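More of the same is still more of the same

The number people in this trade like to give you is how many. How many episodes, how many hours, how many hands on how many joysticks. At the open day in Ollport in June I was given it before I had my coat off: 553 demonstrations of kitchen work, and 1,000 wanted before anyone would start training in earnest. I asked what was in the 553. That took rather longer to answer.

I should say that I have no quarrel with the method. You steer the arm through a job, you record what its camera saw and what its joints did, and you let a network learn to go from one to the other. It beats writing rules for lettuce. My quarrel is with the counting, and with the comfort people take in it.

Gaetano Colombo, who ran the collection at Ratgate before he moved to the Santoro group, keeps his old log sheets and let me read through a batch of 50. The job was putting chopped food into a pot. The column for "result" said success 50 times. The column for "notes" was blank for most of them. In two places somebody had typed "slow". I don't know what I would learn from that sheet if I were a person, and I have the advantage of having cooked before.

What would I want in the notes? Whether the bowl was nearly full or nearly bare. Whether the operator had a second go at the grip. Whether somebody nudged the pot back to its usual spot between takes, a habit I have seen in every lab I've visited and one that quietly takes away the very thing the machine needs to cope with. A person tidying up is editing the data. They don't think of it that way, and the sheet has no box for it.

The usual answer is that scale will wash all this out. Perhaps it will, if the thousand differ from each other. If they come from one counter, one cooker and one patient operator on a good afternoon, I can't see what the second five hundred are meant to add. Marisa Negri, who reviews recordings at Ciltport, told me she can name the operator from the wrist movement alone. She meant it as a bit of fun. I found it a worrying thing to hear, as a network can presumably do the same.
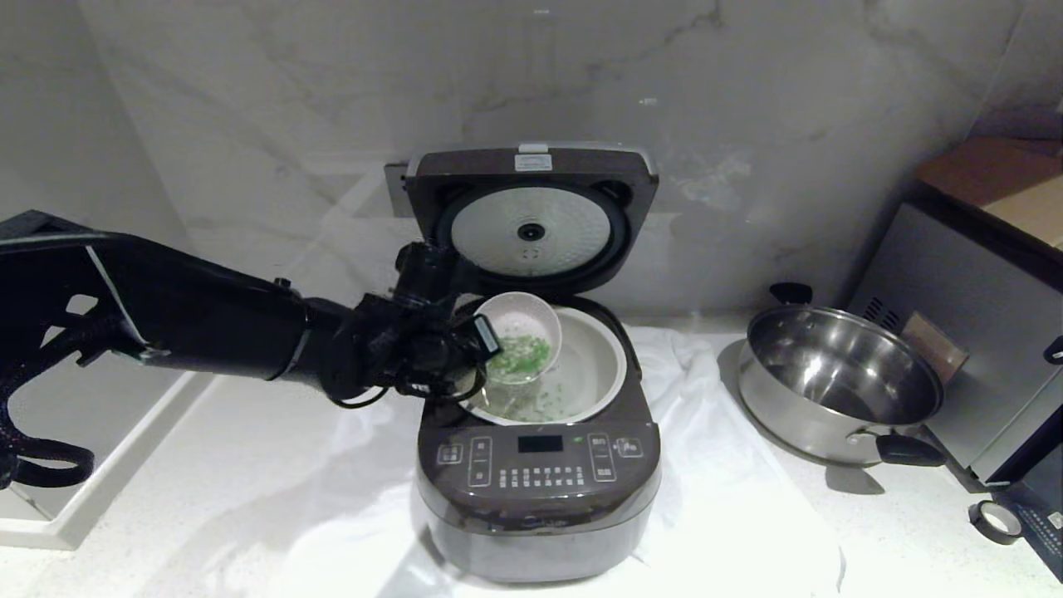

Tipping chopped greens from a small bowl into an open rice cooker.

Look at how much is going on in a job that gets one line in a log. The greens leave the bowl in a slide, and some are already at the bottom of the cooker with more to follow. When is that finished? When the bowl is bare, or when most of it is in? Two operators will give you two answers, and both will be marked as a success.

I would sooner have a smaller set with the failures left in and the arguments written down. Keep the take where half the food lands on the counter. Move the cooker. Change the bowl, change the person, and say so on the sheet. Ratgate threw its failed takes away to save disk space, and Colombo still winces about it. Ollport, when I asked, was not sure whether it kept them or not.

Contact the editor | © 2020 | Back to top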